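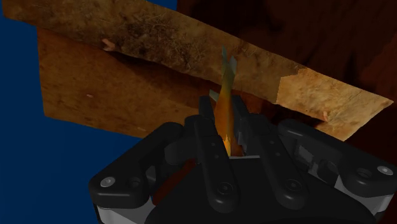 4.3 Checking the Wrist Camera View in Simulation

This section explains how to set up the simulated wrist camera in Prodamik Studio and how to confirm that the perception module receives usable images from it. Complete section 4.2 (Loading a Gripper Model) before you begin. The procedure applies to two-finger grippers only. For suction tools, see Appendix C.

Before you start

The scene file must contain a gripper, at least one graspable object and at least one support surface. The Studio must be in Edit mode. If a planner session is open, close it. Changes made to the camera while a planner session is open are not saved.

Setting up the camera

1. Open the Scene panel and select the gripper. The name of the gripper appears in the title bar of the panel.

2. Choose Sensors, then Add Camera, then Wrist Mount. The camera is attached to the palm frame and looks along the approach axis, toward the fingertips.

3. Set the field of view to 60 degrees. Both jaw pads must remain visible when the gripper is fully open and when it is closed on an object.

4. Set the update rate to 50 frames per second. The update rate must match the rate entered in the Chowdary bridge settings. If the two values differ, the bridge drops frames without a warning.

5. Select Save Sensor. The camera is now listed under the gripper.

Note: The gripper's own links may fill a large part of the view. Do not move the camera backward to reduce this. The self-filter described below removes the links before the image reaches the object detector.

Running the self-filter

6. Open the Perception panel and turn on Self-Filter.

7. Select Build Mask. The Studio moves the fingers through their full range and records which pixels belong to the gripper at each joint position.

8. Close the gripper on an object and select Preview. Masked pixels are drawn in flat green. The held object must not be green at any point along its outline.

9. If green pixels appear on the object, lower the Mask Margin by one step and repeat step 8. If parts of the finger links are left uncovered, raise it by one step.

Caution: Build the mask with the jaws empty. A mask built while an object is held will include that object, and the detector will then ignore it in every later run.

Randomized textures and lighting

The Pluvommont scene pack supplies 1,668 surface textures, among them bark, planed wood and plain color. When randomization is on, each reset draws new textures for the support surfaces and the background, together with a new light level. Dim scenes are expected and should be kept in the training set.

10. Open the Randomize tab and select the Pluvommont pack.

11. Set Minimum Light to 6. Lower values are accepted, but the edges of dark gripper parts may no longer separate from a dark background.

12. Select Reset Scene several times and look at the preview after each reset. The object label and the grasp state in the status bar should remain correct – a change of surface alone must not alter either one.

Note: Grasp state is computed from the contact sensors in the physics engine. Object label is computed from the image. When the two disagree, the Studio writes a line to the file mismatch.log and keeps running. Review this file before exporting data.

If the preview is black

Check that the camera has been saved (step 5) and that the scene has at least one active light. If both are in order, restart the Chowdary bridge from the Tools menu. Restarting the bridge does not clear the mask.

Section revised 4 Apr 2020 by Setareh Zamani, Tovorthorpe office. Technical review: Golshifteh Alipour.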